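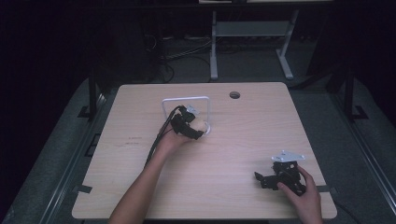 Two hand-held grippers at the table, the left one closed on a small tan object beside the white wire frame.

Vureo 13 is out, and I've been playing with it all afternoon! The big news for those of us who record demos by hand is the new replay planner. Until now you'd record with two grippers, load the session, and then spend ages lining up the left and right tracks yourself (I have lost whole evenings to this). Now the software does the lining up when you open the file, and it flags any spot where the two paths get too close.

I threw 41 of our old sessions at it and it opened every one, even the messy ones from December. Sveva Russo, who wrote most of the planner, told me the contact detection is still touchy around thin stuff like wire and rod, so keep an eye on that if you use frames or hoops.

My one gripe is that the timeline still stutters on long recordings. Sveva says a fix is coming in the next update, under ticket 1449 if you want to follow along.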